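# Assiette de fruits dans la chambre : comment éviter les taches et les fruits qui roulent ?

**Vusow**, 10 mars 2026

Bonjour à toutes et à tous, je me lance, c'est ma première question sur le forum alors soyez indulgents ! Chez nous le goûter se prend souvent sur le lit, avec une assiette de fruits posée sur le couvre-lit à carreaux bleus. La chambre est petite, la télé est au mur, et il n'y a pas vraiment la place pour une table.
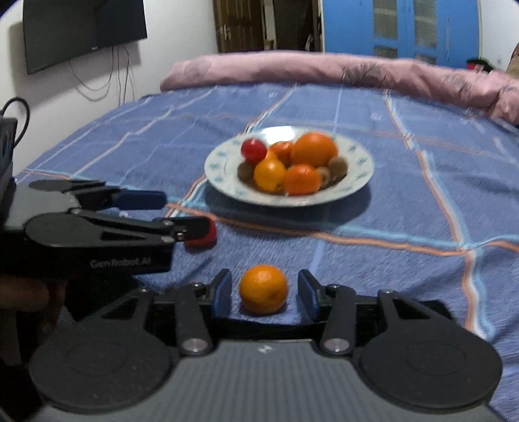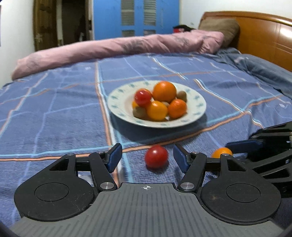 ## Ce que je cherche à savoir

Mon souci est double. D'abord les fruits qui se sauvent : dès qu'on s'assoit, le matelas penche et il y a toujours une mandarine ou une tomate cerise qui finit sur le tissu (oui, je mets des tomates cerises avec les fruits, à la maison tout le monde trouve ça normal). Ensuite les taches. Le bleu cache pas mal de choses, mais le jus de tomate sur les rayures claires, je le vois tout de suite, et je n'ai pas envie de laver une pièce aussi encombrante toutes les semaines.

Est-ce que je devrais changer d'assiette, mettre un plateau, une nappe ? Et pour les kiwis, vous les laissez entiers avec leur peau ou vous les préparez avant ? J'ai un peu de budget, mais je préférerais me débrouiller avec ce que j'ai déjà. Merci d'avance, et bon goûter à ceux qui lisent ça vers 16 heures !

---

**Lirow**

Bonjour Vusow et bienvenue ! Ta question m'a fait sourire, on a mangé sur le lit pendant deux ans dans notre ancien studio et j'en garde de très bons souvenirs (et un drap housse fichu, mais passons).

Pour l'assiette, je garderais la tienne, elle est jolie avec son petit motif sur le bord. Par contre je la remplirais moins. Quand les fruits sont en tas, celui du dessus n'attend qu'une secousse pour partir. Voilà comment je faisais :

- les gros fruits au fond, l'orange et les kiwis par exemple, bien serrés les uns contre les autres ;
- les mandarines dans les creux ;
- les tomates cerises à part, dans un petit bol à bord haut, elles roulent trop bien pour rester sur une assiette.

Dessous, un plateau rigide avec un torchon légèrement humide plié en deux. Le torchon empêche l'assiette de glisser, et le plateau répartit le poids quand quelqu'un s'assoit à côté. Une grande planche à découper marche aussi, j'ai fait ça tout un mois d'août chez ma belle-mère.

Les kiwis, je les coupe en deux à la cuisine et on les mange à la petite cuillère, mais seulement si tout le monde est assis tranquille ! Sinon je les laisse entiers, avec la peau il n'y a aucun risque pour le tissu. Et prévois une soucoupe pour les épluchures de mandarine, autrement on en retrouve jusque sous les oreillers.

Pour une tache de tomate : eau froide tout de suite, par l'envers si tu peux, puis une goutte de liquide vaisselle, tu laisses 5 minutes et tu rinces. Surtout pas d'eau chaude. Essaie d'abord sur un coin caché, on ne sait jamais avec les couleurs.

---

**Stillthorpe**

Moi je mange à table, problème réglé. Bon, plus sérieusement, une vieille serviette de bain par-dessus le couvre-lit et hop à la machine après. Si c'est du coton, vérifie l'étiquette avant de monter la température.

---

**Vusow**

Merci Lirow pour ce long message, c'est adorable d'avoir pris le temps ! J'ai retrouvé un plateau au fond d'un placard, je vais essayer avec le torchon dès demain et mettre les tomates dans un ramequin. Stillthorpe, je retiens la serviette pour les jours de kiwi (et pour la table, il faudrait d'abord pousser les murs). Je repasserai vous dire si les mandarines restent enfin dans leur assiette.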